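Temps de lecture : 3 min

Rubrique : Projets soutenus / Rapports d'étape

Rapport d'étape au fonds Neludau : aménagement de la salle commune Nuvavley

24 novembre 2023

Madame, Monsieur,

Nous vous présentons l'état des travaux d'ameublement de la grande salle, pour lesquels votre fonds nous a accordé son aide au mois de février. La salle est maintenant utilisée chaque jour, mais l'aménagement n'est pas encore terminé.

Le coin des tables rondes est la partie la plus avancée. Nous avons choisi une table ronde blanche et des chaises en fil métallique doré, avec des coussins ronds à fleurs noires et blanches. Le fournisseur Tullov nous a livré ces chaises avec un peu de retard. La table carrée placée derrière a reçu une nappe à carreaux roses et blancs.
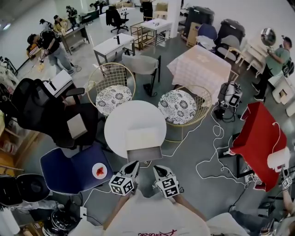 Les sièges restent le point le plus difficile. Nous avons gardé plusieurs chaises de bureau noires, qui sont encore en bon état, et nous les utilisons à côté des meubles neufs. L'ensemble n'est pas très uniforme, nous le reconnaissons. L'atelier Liang nous a proposé de refaire des housses pour 300 euros. Nous n'avons pas encore donné notre réponse, car nous voulons d'abord finir le rangement.

Pour ce rangement, il faut encore trouver une place fixe aux valises, aux cartons et aux câbles. Une dépense de 100 euros est prévue pour des boîtes avec couvercle. Nous souhaitons aussi mieux séparer les bureaux du coin de repos, sans poser de cloison, afin que la lumière continue à passer dans toute la salle.
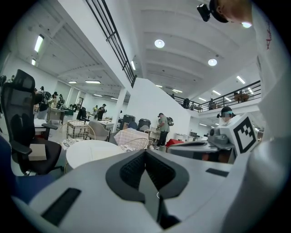

Le budget accordé sera-t-il suffisant pour finir la salle ?

Il sera suffisant pour les boîtes et pour les housses, si nous acceptons l'offre de Liang. L'achat de deux nouvelles étagères devra être payé sur nos propres moyens.

Dans les quatre prochaines semaines, nous allons trier le matériel et fixer la position définitive des tables. Les factures de Tullov sont jointes à ce rapport. Nous vous remercions de votre confiance et nous restons à votre disposition pour une visite de la salle.

L'équipe de Nuvavley

Contact | © Nuvavley, tous droits réservés | Retour en haut de page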